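Stop tuning the planner and fix the log

When a robot task fails more often than it should, most teams I have worked with open the planner first. They change the step size, raise the sampling limit, try a different cost for turning the wrist, and run it again. I did this for years. I now think it is usually the wrong place to start, and that the money and hours would be better spent on the dull software that records what the controller was asked to do and what it did.

My case comes from the Fundenby work, where we had a simulated arm learning to take hold of a shaft mounted in a bracket. In August we had 3,339 runs stored and a success rate of 67 per cent. Three of us had opinions about why. Mine was that the planner was choosing poor approach angles, and I spent most of a month on it. The rate went up a little, then down again when we changed the start positions.

Ramesh Sachdeva, who looked after the tooling, asked whether he could have the next 100 failed runs before anyone touched the code. He wanted every message with one clock on it: the pose estimate, the planned path, the command sent to the fingers and the contact report from the simulator. We had all of these already, in four files, with four ideas of what time it was. Lining them up took him over a week, and I complained about that week at the time.

Once they were lined up, the fault was plain to read. In most of the failures the plan was good. The close command was going out against a pose estimate several control cycles old, so the fingers shut where the shaft had been before the arm's last correction. No planner setting would have cured that. The fix was a check on the age of the estimate, and it was shorter than the comment above it.
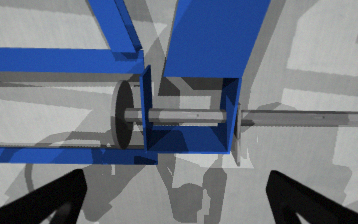

Simulated approach to the shaft, fingers open on either side of the gap.

A view like this one is useful, and I would not want to work without it. It tells you the fingers are open and near the part. It says nothing of which estimate the controller was holding at that moment, and for a long time we argued from views alone.

People object that logging everything is slow and fills disks. It does fill disks. We keep the full record for the latest 600 runs and a thin one for the rest, and that has been enough. Others say a good simulator makes this unnecessary, as you can always replay. You can replay only what you stored, and if message order was lost the replay will quietly choose an order of its own.

The group at Nikinthorpe has since moved its Ostrowski cell to the same single clock. I would ask any team starting out to do it before the first planner is chosen, while there is little code to change.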